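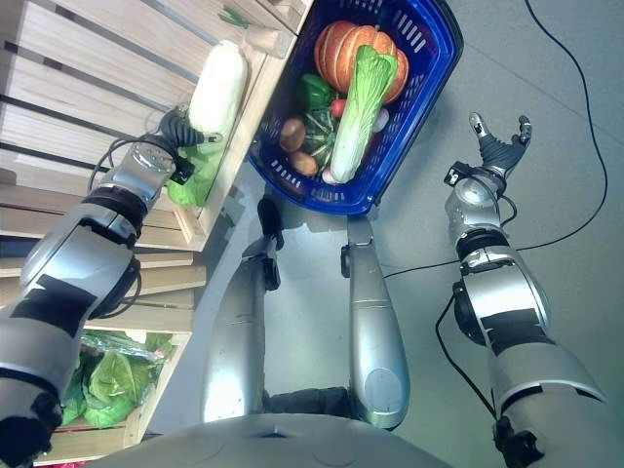
Spring share is done and the summer share starts next week, so a quick one from me before I lose the afternoon to the spreadsheet. We had 197 households signed up for spring and we close the summer list at 200, so if you haven't renewed yet please do it tonight. Really, tonight. Napa cabbage is the big item in the first boxes, the long heads with the white ribs, and I know from last year that half of you love it and half of you write to me asking what on earth to do with a whole one. Answer is below. Price stays where it was. Pickup hours too.

Home Shares Pickup Recipes Contact

6th June
By Noemi Ferraro

What changed over the winter - the short version. We now buy from four farms. Robles and Prustena you know already. Bemix joined in the spring, mostly greens and roots, very good bunching onions. Fitik is new for summer and will do beans and cucumbers, and tomatoes if the weather lets them. Adelmo Morelli drove out to see them and came back with mud to the knee and a bag of radishes, so that was settled.

Pickup is still the side door on the alley, not the front. The front is the dance school and they have been very patient with us. Bring your own bags. If you can't come, send somebody with your name and tell them which size you have, full or half. We can't hold boxes overnight, there is no room in the cooler and whatever's left at closing goes to the pantry on Mill Street.

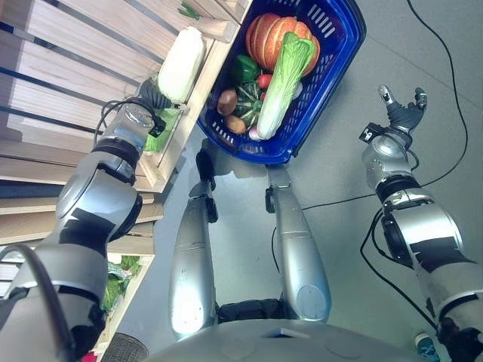
If you're going to be away, the skip form has to be in 4 days ahead. I know it used to be two. The farms cut to order now and once they've cut it, it's paid for. You get two skips a season, they don't roll over, and no, you can't give yours to your sister, Letay asked me to put that in writing. You CAN let your sister pick up your box.

Swap table is back. Leave one thing, take one thing. Last season it was all fennel by the end of the evening, so maybe think about wether you really can't eat fennel before you leave it there for everybody else.

The cabbage, then. Serena Bellini's way, which is the one I make:

Cut the head in half the long way, then across in wide strips. Keep the thick white part seperate from the leafy part. Salt the white part, leave it while you do the rest. Hot pan, oil, garlic, a bit of ginger if you have it. White part goes in first, squeezed out. Few minutes. Then the leaves, just until they drop. Soy sauce, a spoon of vinegar, done. Good on rice, good cold the next day with a fried egg on it.

If you only need half - wrap the other half tight, don't wash it, bottom drawer of the fridge. Keeps well over a week. Outer leaves may go a little limp, peel them off and carry on.

Yakubu Adebisi does a quick pickle with his and has promised me the quantities. He has been promising since last June. I will print them when I get them.
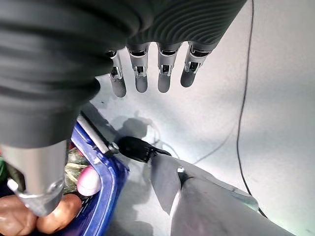

Help wanted, and dates

We need people for box packing, morning shift, 22 spots over the season. You get a half share free for the week you work. It's on your feet, closed shoes please, and it's cold in there so bring a sweater even if it's hot out. Write to Letay Ambaye, not to me, she keeps the list. Kids over twelve are fine if they come with an adult.

Farm visit to Prustena is going ahead at the end of June. Carpool sheet will be at the pickup desk. Lunch is potluck, they have a grill and a tap but no shade to speak of, so hats. No dogs this time, sorry, they have new chickens.

Egg add-on is full. There is a waiting list and it does move. Bread add-on still open, same bakery, rye or plain. Tell us which when you renew or you'll get plain.

Last thing, empty boxes. Please flatten and bring them back, we pay for every one. The wax ones can't go in your recycling anyway. Stack them inside the side door on the left, not on the steps.

Renewals to the usual address, checks made out the same way as before. Back with the recipe for beans once Fitik has beans.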